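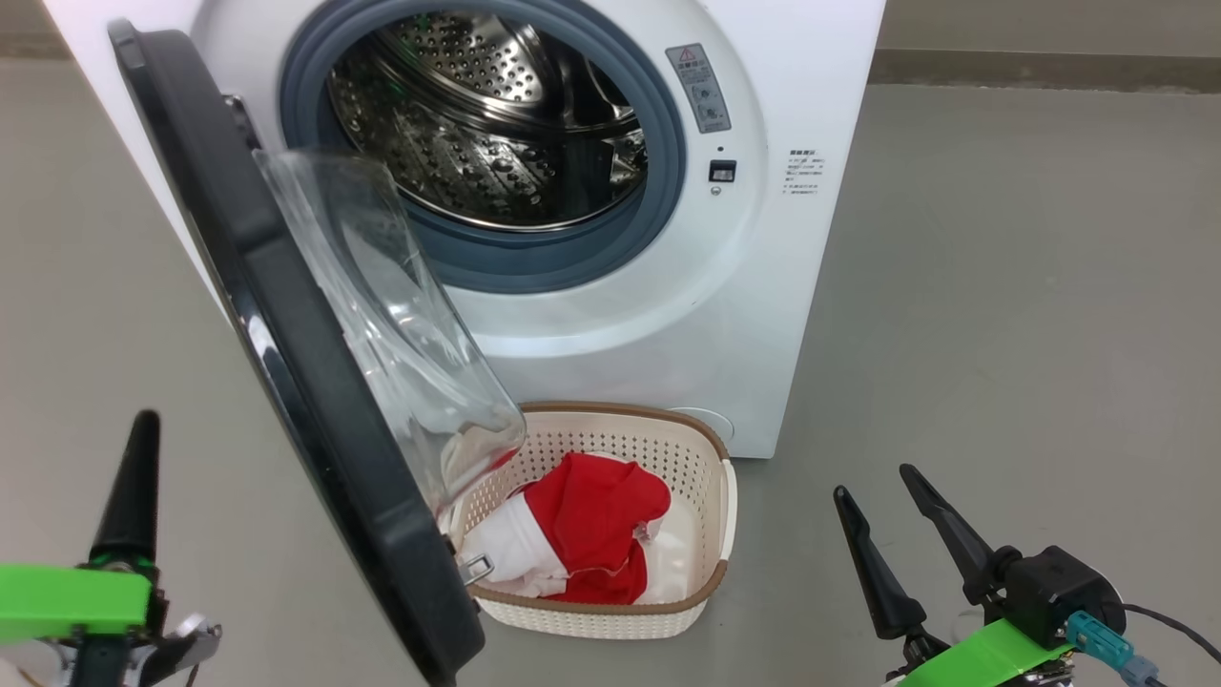 Equipment planning meeting, Skillbridge laundry lab
Nov 17, 2018

Minutes by me again, so blame me for the spelling. Present were Bernadette Breathnach (in the chair), Gitau Kashindye, two people from the Carroll site on the phone, and yours truly. The phone dropped twice, so Carroll may want to check item 3!

1. Last month's notes
Fine as written, except that Gitau's cable order was for the arm side and I had put it under office supplies. Fixed.

2. Where the laundry work stands
Gitau talked us through the unloading and loading task on the front loader. His big worry is the door. It swings wide and comes down low over the basket, so the grippers have to work around the glass and the latch hook as well as the rim of the basket. He wants to try a shorter basket before we spend money on anything clever, and I have to say I liked that (a basket is cheap!). Bernadette asked if we could raise the washer instead. Gitau said yes, but then the arm heights all need redoing, and he'd like to leave that until after the holidays. We left it with him.

3. Gripper fingers
We go through these faster than I budgeted for. Tiseck has quoted $30 a finger, and Gitau would like a box of spares on the shelf so a broken tip doesn't cost us an afternoon. Long discussion about whether to keep the tapered shape or go wider for towels. Carroll prefers wider, Gitau prefers tapered, and Bernadette said to buy the tapered ones now and borrow a wide pair from Carroll to compare. Carroll agreed, I think, just before the line went. Spares approved up to $900.

4. Second washer
This is the one everybody came for. Bernadette has $4,000 left in the equipment line and wants a second machine with a different door, so we aren't teaching the robot one washer and calling it laundry. Skillmont has a used one they'd let go, and delivery would be $214. I asked who pays for the plumbing and got a lot of silence, so I'm getting a quote. Not approved yet, but nobody was against it.

5. Odds and ends
We need more clothes in bright colors and more plain whites. Please bring in clean things you don't want back. Gitau also asked for strain relief on the gripper cables, and I'll add it to the Tiseck order.

To do
Gitau: shorter basket, finger order list
Bernadette: call Skillmont and ask them to hold the washer
Carroll: send the wide pair
Me: plumbing quote, strain relief, a better phone

Next meeting when the plumbing quote is in.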